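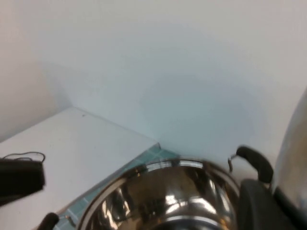
Wiring a motogadget-style control box into an older twin, where do you put it??

Posted in Custom Builds > Electrical

Corentin Carré

Hi all. Doing a stripped back build on a 92 Lemaire twin, air cooled, kick and electric start. Previous owner had been at the loom with household tape and crimp joiners so I've pulled the lot out and bought a Tivgate control box to replace the fuse block, relays and flasher can. Bare seat loop, no side covers, small battery under a pan beneath the swingarm pivot.

Problem is where to mount the box. Under the seat there's maybe a finger's width once the foam is in. Could go under the tank but it's right over the rear cylinder head and I'm worried about heat. Box instructions say keep it dry and "away from hot parts", great thanks.

Also it wants a single main feed from the battery and I'm not sure what size wire. Stock main fuse is gone so can't copy that. And do I keep the old reg/rec or not? Bike is meant to be at the roadworthy on Saturday, so yeah, bit of a rush.

Huguette Moulin

Under the tank is fine, did mine that way. Not flat on the backbone though. Make a little aluminium tray that hangs off the tank rubbers mount, with rubber washers, and push it as far forward as you can towards the headstock. Air gets in there when you're moving. Mine has done two summers incl. 34 degree days in traffic, no dramas.

Connectors facing down or to the side, never up, water runs along the backbone and straight in. Leave a drip loop in the loom. Leave enough slack to lift the box out with the tank off too, I didn't the first time and had to re-do the whole thing, lost a weekend.

Main feed: go by the box maker's chart and the length of your run, don't guess. Fuse at the battery end, as close to the terminal as you can get it. The box protects what comes after it, it does nothing for the cable feeding it. Starter cable is seperate, that goes battery to solenoid to motor and doesnt touch the box.

Draw the loom out before you cut anything. I do mine on the back of old wallpaper, full size. 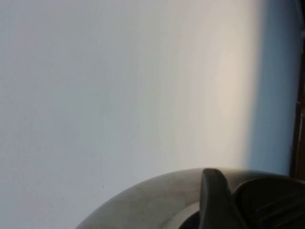
Plain pale surface, warmer light to one side.

Reg/rec, check what battery you're running. If it's lithium the old one has to go, or at least put a meter on it at 4000 revs and see what it's charging at. If it's lead acid and the meter looks right, keep it and spend the money on decent crimps.

kundari_rider

just run a Netora one, 200 bucks, way smaller then the Tivgate and fits under the seat. paid 400 for my first box and it was no better. earth everything back to one point on the engine and you'll be right. saturday is optimistic mate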